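Kitchen Tips: Getting Your Toaster Oven Ready for a Kitchen Robot

If you have been reading along for a while you'll know I held out against the kitchen robot idea for years. I like my own hands in the washing-up and I like knowing where the tea towels are. Then my knees had their say, and I signed up for the Gultari home service, which puts a single arm on your counter and a library of little jobs behind it. I have been living with it long enough now to have opinions (you knew I would), and most of them are about the toaster oven.

Toaster ovens are harder than they look. A fridge door has a nice long handle and a kettle has one job, but a benchtop oven is light, it slides, and the door wants to come down in a hurry. Most of the trouble I had in the first weeks came from the way I had set up my counter, and the arm itself was quite blameless. So these are my tips, in no special order.

Give it room on the handle side. The arm likes to come at the door from one side, and if the bread bin is in the way it will go the long way round or stop and sulk. I leave a clear space the width of a dinner plate, and I moved the canisters to the other end altogether.

Anchor the oven. Two strips of grippy shelf liner under the feet did it for me, and cost next to nothing. Double-sided tape works too, but you will be sorry when it comes time to clean underneath.

Wipe the handle every evening. Butter, jam, whatever colour of marmalade you favour — it all ends up on that bar, and a greasy bar is hard for anyone to hold. Warm water and a drop of dish soap, then dry it properly with a clean cloth.

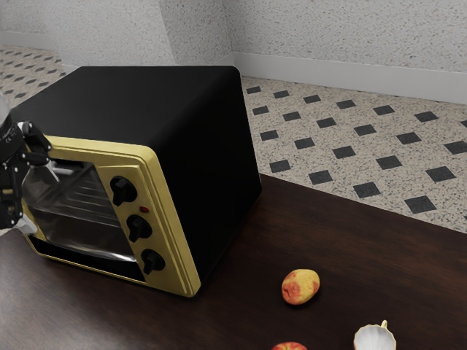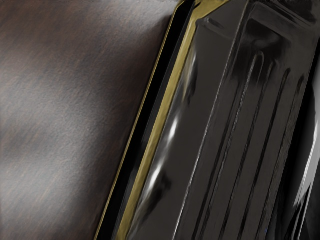
The toaster oven with the gold trim, by the door and then very close up.
Grorkia, Saturday, June 22, 2019

Let the service rehearse before you let it cook. Gultari has a practice mode that runs each job on a computer model of an oven first, and I would urge you not to skip it, however keen you are for cheese on toast. Mine did 100 practice runs at the door before I switched it over to the real thing. I put the kettle on and left it to it. You get a tidy report at the end, which tells you where the fingers had trouble, and you can go and shift things on your own counter to suit.

Choose knobs over buttons if you are buying new. A rotary knob with a raised grip gives the fingers something to pinch, and it gives my fingers something to pinch as well. The touch panel on my old oven was a misery for both of us, especially with flour about. While you're in the shop, turn each knob all the way round and back. It should move smoothly, with a bit of resistance and no crunch.

Keep round fruit in a bowl. I know, I know, it looks so cheerful sitting loose on the wood. But one nudge from an elbow (yours or the arm's) and you have a bruised apple on the tiles. Cups go back on their hooks for the same reason.

Mind the shine. Glossy black finishes and polished trim are lovely, but they throw light back at the camera. I swapped the bright bulb over my counter for a softer one and angled it toward the wall, and the arm has been much less hesitant at breakfast.

Clean grooves with an old toothbrush. Anything ribbed on an appliance collects crumbs and a fine grey fluff I have never been able to explain. Unplug it, let it cool right down, brush along the grooves and finish with a barely damp cloth. Five minutes does it.

Now, is the service worth having? I tried the Drudska kit beforehand, which you put together yourself, and it was cheaper but it took me the better part of a weekend and I still had a screw left over. The Kong fingers that can be added to it are very good, mind you. With Gultari everything was set up for me, and the 90 days of telephone help were a comfort. I used them shamelessly. My one grumble is that the arm opens the door slower than I would like when I'm hungry.

I still put the tray in and take it out myself, with proper oven mitts, and I stay in the kitchen whenever the oven is on. In September I'm hoping to try it on the dishwasher, and I'll write that up once I've found somewhere else to keep the cutlery basket.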